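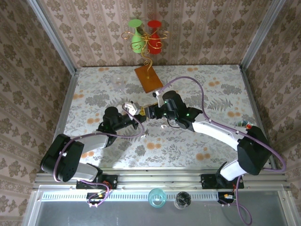 4.2 What the Wurkeck notebooks left out

I came to the Trilham collection expecting to spend most of my time on the pottery. There were 3000 sherds in storage, and I had a nice tidy plan for sorting them by rim shape and matching them to the trench plan (Figure 3, back in section 3). Then I started reading the field notebooks from Wurkeck, and the plan went out the window!

The notebooks are a joy to read, but they're also maddening. Lise Fortin, who ran the dig for 2 seasons, wrote wonderful pages on soil color and hearth depth (she even grumbles about the rain in a way that helps me date the entries). What she hardly ever wrote down was who was telling her things. She'll say "the old path ran this way" and move straight on. Whose path? Told by whom? I've gone back over those lines more often than I'd like to admit, and I now think most of them came from families at Caron, the village just downstream.
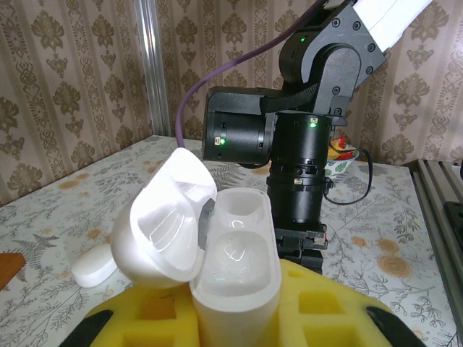 My reason for thinking so is the place names. Fortin uses 45 names for fields, springs and bends in the river, and only 6 of them show up on any map she could have had with her in the field. The rest are spoken names, spelled the way she heard them, and the spelling wobbles from page to page. One spring appears as Okex in the first notebook and as Okesh by December, when she was writing up her notes indoors. I've kept Okex in the tables below, mainly so readers can find it in the originals.

So I've ended up treating the notebooks as two sources bound together, an excavation record and a sort of accidental oral history. I read the pottery against the first and the settlement pattern against the second, and where they disagree (the east bank is the worst of it) I give both readings and say which one I lean toward. The east bank comes up again in section 5, with the hearth dates.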